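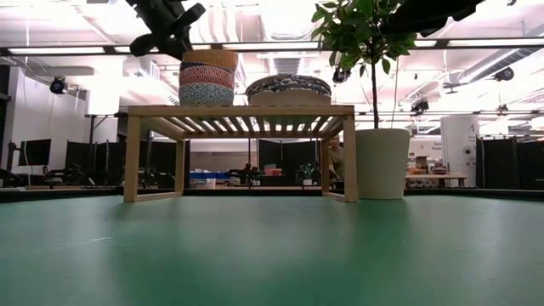
Ob die Latten nicht Krümel und Staub durchlassen, wollte Trumon wissen, und ob man so ein Bänkchen nicht lieber gleich mit geschlossener Platte baut. Kann man natürlich! Ich mag die Lücken aber, und zwar sehr. Körbe, die auf einer geschlossenen Fläche stehen, riechen bei mir nach ein paar Wochen immer ein bisschen muffig, vor allem im Flur, wo im Winter die nassen Handschuhe reinfliegen. Und den Staub wische ich halt einmal im Monat drunter weg, fertig.

Also, das Bänkchen heißt bei uns Travia und ist das Stück, nach dem ich im Laden am häufigsten gefragt werde. Helles Holz, oben schmale Latten, vorne eine Leiste über die ganze Breite und seitlich zwei offene Rahmen als Füße. Mehr ist da nicht dran. Ich hatte mal eine Version mit Schublade im Programm, die hat mich Nerven gekostet und ist wieder rausgeflogen.

Travia ist als Ablage gedacht, nicht zum Draufsitzen (ja, es sieht aus wie eine kleine Bank, ich weiß, und ja, Kinder probieren es trotzdem). Bis 8 Kilo auf der Fläche ist alles gut, das reicht für Körbe, Schalen, ein paar Bücher oder die Post, die keiner aufmachen will.

Die Körbe gehören nicht zum Lieferumfang, die gibt es einzeln. Cao heißt die bunte Reihe zum Stapeln: orangebraun, dunkelrot mit weißem Zickzack, hell mit blaugrünem Muster. Ich stapele sie gern quer durcheinander, zu ordentlich sieht das schnell nach Schaufenster aus. Daneben passt eine breite, flache Schale gut hin, meine ist unten beige und oben schwarz-grau-weiß gemustert. Da landen bei mir Schlüssel, Haargummis und seit September eine einzelne Kastanie.

Zur Pflege: trocken abwischen, bei Flecken ein feuchtes Tuch, danach gleich trockenreiben. Wer einen Topf mit Pflanze dazustellen möchte, stellt ihn bitte neben das Bänkchen. Gießwasser auf den Latten gibt Ränder, die gehen nur mit Schleifpapier wieder raus.

Artikel 631, Travia, Holz hell
Hersteller: Cedora
Lieferzeit: 10 Werktage
Rückgabe: 30 Tage, bitte im Originalkarton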